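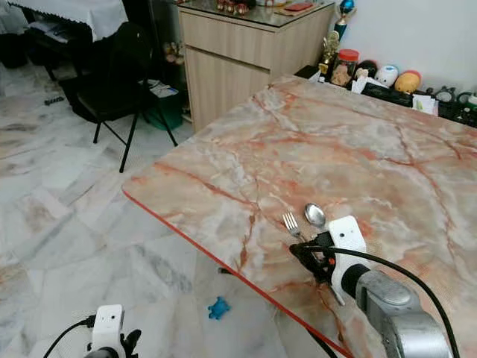 4.2 Equipment budget

We priced two arms for the Condori table-setting task. The limit was 1,824 dollars per arm, with spare fingers ordered in November.

Figure 3. Fork held upright between the two fingers of a gripper.
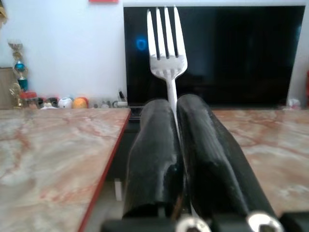

Unau Boten, equipment planner, Pirkthorpe

Thin handles set the finger choice, so we budgeted 6 spare pairs. Cables and mounts are listed separately in Table 3.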